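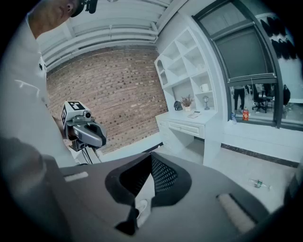
Can demonstrations recorded with a hand-held gripper replace demonstrations recorded by teleoperation for tidying tasks in ordinary offices? For pick-and-place of light objects they can, provided the gripper's position is recovered for the whole length of the recording; for tasks that involve drawers and doors the results so far do not support replacement.

Projects > Basturdale > Progress reports > Second period

Basturdale: Learning office tasks from hand-held gripper demonstrations
Progress report to the Nieto Fund
Submitted 2022-12-08

1. Scope of the period

The work plan for this period had two items: to complete data collection at the Grenbridge and Drullside sites, and to compare policies trained on hand-held demonstrations with policies trained on teleoperated ones. Collection is complete at Grenbridge. At Drullside it is complete for pick-and-place and partly complete for drawer tasks. The comparison has been run for pick-and-place only.

2. Data

The Grenbridge set holds 167 usable demonstrations. A demonstration is counted as usable when the gripper pose is available from first contact with the object to release, with no gap longer than half a second. Recordings that failed this test were kept but are not used in any result below.

Most rejected recordings failed for one of two reasons. In the first, the operator turned so that a piece of furniture or the operator's own arm came between the marker cube and the fixed camera. In the second, the onboard view was filled by a nearby plain surface and the visual tracker lost its features. The two failures rarely overlap in time. Since October the pose has therefore been estimated from both sources together, with the marker reading used to reset the visual track whenever it is available. Recordings made before that change were reprocessed from the raw files.

Time alignment between the onboard video and the jaw-opening signal was found to drift over long sessions. The drift is now corrected at the start of every recording by opening and closing the jaw twice. Sessions recorded before this step was added were aligned by hand, and the alignment error in those sessions is larger.

3. Comparison result

Two policies with the same network and training schedule were trained, one on hand-held data and one on teleoperated data. Each used 100 demonstrations. Both were tested on the same arm at Grenbridge, with object start positions drawn from a fixed list. The list was not used in training.

The hand-held policy completed 17 of 20 trials. The teleoperated policy completed 16 of 20. We do not regard this as a difference. The useful finding is that the hand-held data did not cost performance on this task, while the operator time per demonstration was much lower.

All three failures of the hand-held policy came at the grasp. The jaw closed early, before the object was fully between the fingers. The likely source is the residual timing error described in section 2, and the grasp failures will be re-examined once a policy has been trained only on recordings that include the alignment step. The teleoperated policy failed twice at the grasp and twice on the approach.

No claim is made about transfer between sites. The Drullside pick-and-place data have been checked for pose quality but not yet used for training.

4. Drawer tasks

Progress here is behind plan. When a person pulls a drawer with the hand-held gripper, the wrist gives slightly and the path bends to follow the slide. The recorded path carries that bend, but the force that produced it is not recorded. When the arm repeated such paths under position control, it bound against the slide or slipped off the handle. Lowering the stiffness of the arm reduced binding and increased slipping.

Two remedies are being considered. One is a force sensor in the hand-held unit, which adds weight and a second cable. The other is to leave the hand-held unit as it is and fit a compliant controller on the robot side. The second will be tried first, as it leaves the existing recordings valid.

5. Deviations from the work plan

The evaluation of drawer tasks moves to the next period. The hours set aside for it were spent on reprocessing the early recordings. There is no change to the total budget. One equipment line, for a spare onboard camera, was not used and is carried forward.

6. Next period

Training on the Drullside pick-and-place set will begin first, followed by tests in both directions between the two sites. Drawer collection at Drullside will stay on hold until the compliant controller has been tested on the existing recordings. The processing code and the list of start positions will be supplied to the Fund with the next report.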